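June 26, 2018
Notebook, two-arm bench, entry 94

Okay, catching up on the labeling question before I forget what we agreed on (and before Florêncio comes back and asks me why the numbers moved). Short version: the "quiet window" method for splitting demonstrations into segments works better than I expected on the pipe task and worse than I expected on the thin-wall task, and I think I know why on the second one. Only think, mind you.

Background for whoever reads this later. We had 1751 segments in the Ojeda set, cut by hand, and after Sointu's rule for throwing out anything shorter than the controller's settling time we kept 1214 of them. The rule is fine. My gripe is that the hand cuts don't agree with each other. Vasco cuts when the fingers start to close, I cut when the arm slows down, and Sabina cuts when she gets the feeling something new is starting, and her cuts are annoyingly the best of the three when you train on them. So the idea with the quiet window is to copy Sabina without needing Sabina: look for a stretch where at least one arm is nearly still, and put the boundary in the middle of it. One arm, either arm. The old version wanted both arms still and it kept missing boundaries, since on a two-arm job somebody is nearly always moving.

The pipe frame is where that shows up best. One arm parks at the pipes and the other swings in over the triangle, and the old rule sees nothing but motion the whole way through. 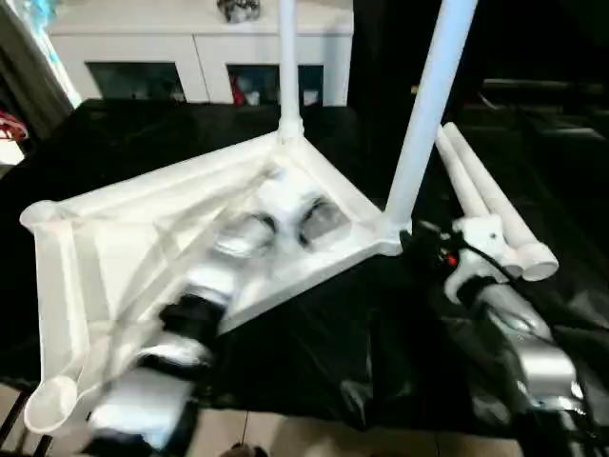
Pipe frame on the black sheet. Left arm in motion, right arm at the two pipes by the elbow.

With the either-arm rule I get a boundary at the hold, which is what I'd want. I went back and forth on whether a hold should be its own segment or get glued to whatever the other arm is doing. Decided on its own segment, with a flag. If the flag makes the loader unhappy we can always merge later, and splitting later is a pain (ask me how I know, see the whole mess in December).

Things I tried on the window length: short windows give you a boundary at every tiny hesitation, and there are loads of those whenever the operator is lining up a fitting. Long windows swallow the regrasp completely. I settled on 7 frames of quiet and left it there. I did not do a proper sweep!! I moved it up and down until the plots stopped looking silly. Someone should do the sweep. Probably me.

Also blur. Aníbal wanted to use image sharpness from the head view as a second cue: blurry arm means moving, sharp arm means holding, free label, no joint data needed. I like it a lot for the old recordings where the joint log is missing. It does what you'd hope on the big sweeps, where the fingers smear right across the panel. It gets confused by slow moves, which hardly blur at all, so it calls a slow approach a hold. Not usable alone. As a tie-breaker, maybe. I put it behind a switch in the Millo branch, off by default.

Now the thin walls. White plastic part with the compartments, one upright edge to pinch, a ribbed cylinder standing up right next to it. From the head view the white parts wash out and you lose the edges, so for this one I've been reading everything from the wrist. At the pinch the arm is quiet, the gripper is quiet, and my rule happily drops a boundary. Great. Except it then drops another one, and another, all during the same pinch, because the force reading wobbles and I'd been lazy and folded force into the "still" test. Took me most of the morning to see that it was my own threshold and nothing to do with the part.

Took force out of the test, reran. The extra boundaries went away on most of the recordings I looked at. On the ones where they didn't, the fingers seem to be creeping along the edge a little while the wrist holds position, and I can't tell from the log whether that counts as a slip or a correction. Not sure the method should care. If it's a correction, then Sabina would cut there too, and I'd be wrong to smooth it away. 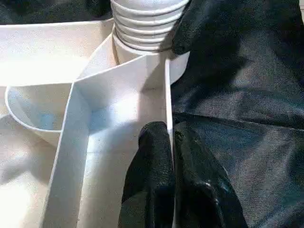
Sointu Mäkelä: I'd keep the creeping ones out of the average until you know which they are. You're scoring the quiet window against hand cuts, and the hand cuts on the thin-wall task are the ones we disagreed on the most, so a better score there could just mean it agrees with whoever cut that batch. Can you score it against each of us separately?

Fair point, and yes, I can, the cutter's initials are in the file header. That'll need the Ullomlow recordings pulled back off the slow disk, so I started the copy before lunch.

To do:
Score per cutter, thin-wall only, creeping segments held out.
Ask Sabina to recut a handful without seeing her old cuts. I want to know how well she agrees with herself.
Window sweep, pipe task first.
Rename the hold flag. "Parked" confused Vasco, who took it to mean the arm was powered down.
Check that the either-arm rule doesn't fire before the demo starts, when both arms are sitting at home. I have a bad feeling it does.

Copy is still running. Leaving the Stedham machine on overnight, please don't reboot it.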